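Search this guide
Enter keyword Go
Print this page | E-mail this page

Kenmont Reading Shelf & Desk Set
Set-up guide, section 7: Loading books, paperback care, cleaning the desk top

Read section 6 first if the shelf isn't bolted on yet. Don't load an unbolted shelf. Allow 40 minutes for everything below, less if your books are already sorted.

7.1 Before you start

You need:
- soft dry cloth, two if you have them
- the felt strip from bag C (gray, sticky back)
- soft pencil
- art eraser, white kind
- a box or a clear bit of floor for books waiting their turn

No tape. Not masking tape, not the "removable" kind. See 7.4.

7.2 Wipe down

1. Clear everything off the desk top. Everything. Pens too.
2. Wipe dry first. Grit under a damp cloth makes fine scratches, and on the dark green finish those show up pale.
3. Wipe again, cloth barely damp. Go with the long side of the desk.
4. Dry it off. Wait until the surface feels dry to the back of your hand before any paper goes near it.

NOTE: Old scuffs won't come out with wiping. Furniture wax fills some of the very light ones. Keep wax well away from where books stand, it gets into the page edges and stays there.

CAUTION: No scouring pads, no powder cleaner. Dull patches are permanent and not covered.

7.3 Sorting

5. Pull out the paperbacks. They load differently from hardcovers and shouldn't be squeezed between them.
6. Sort by height, tallest to the left. Sort by subject afterward if you must, but height first or the short ones end up leaning.
7. Check corners and spine. Frayed corners, lifting cover film, loose pages: put those in a seperate pile for 7.4.
8. Books with soft or oversize covers, poetry editions, anything that slumps when you let go of it, lay flat. Biggest on the bottom. Stop at seven in a stack.

NOTE: A thin book standing by itself will lean. A few days is fine. A few months and the spine takes a set, and the only cure is weight and patience.

7.4 Small repairs

9. Whitened corners. Press flat between finger and thumb. If the layers have opened up, a dot of white glue on a toothpick, wax paper both sides, then under a heavy book overnight.
10. Scuffed covers. Dry cloth only. Eraser on plain pale areas if you really need to, never on printed color, never on gold.
11. Old tape or paper labels on the desk or shelf. Warm with a hair dryer on low, peel back slowly, low angle. Rub away what's left with your thumb. Torn bits left on will catch the next cover that slides past.
12. Don't tape spines. Kitchen tape turns yellow, and then it takes the title off with it.

7.5 Loading

13. Stick the felt strip along the back edge of the shelf. Press hard, count to 29, let go. (Yes it matters, the glue is slow.)
14. Start at the left. Books upright, spines out, and even with the front edge.
15. Fill to a hand's width from the right end, then slide the bookend in. Snug. You should be able to draw one book out without its neighbors coming too.
16. Mark the bookend position lightly with the pencil. Handy when you reload.
17. Flat stacks go last, lowest shelf only.

CAUTION: To take a book out, push the neighbors on both sides back a little and grip it by the middle. Hooking a finger over the top of the spine is how spines tear.

7.6 Working at the desk

Reading stack on the desk top is fine, but keep it back from the front edge, and out of direct sun if you can. Dark blues and purples fade faster than you'd think. Lift books, don't drag them. One dragged book with grit on the botom leaves a line you'll be looking at for years.

Turn the cloth out and do a dry wipe once a week. Full reload and dusting every March, or whenever you get to it.

Spare felt strips: order under Umali parts, sheet 200. Next section: lamp clip and cable tidy.

Print this page | E-mail this page

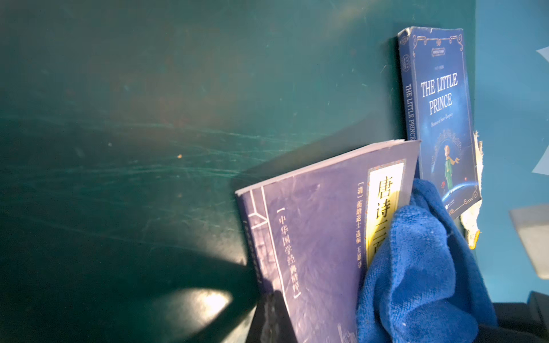 Reader comments

Tusteteo
Step 9 worked on a paperback my daughter has dragged everywhere, corners are flat again. I used too much glue the first time though, so please make "a dot" bold or something.

shelfrow
Is the felt supposed to go on the back edge or the front? Bag C label says front.

paperandpaste
Back. The label in my bag said front too, and I had to peel it and start over. It did restick.

Unsigned
Wish I'd seen the wax warning sooner. Three page edges stained.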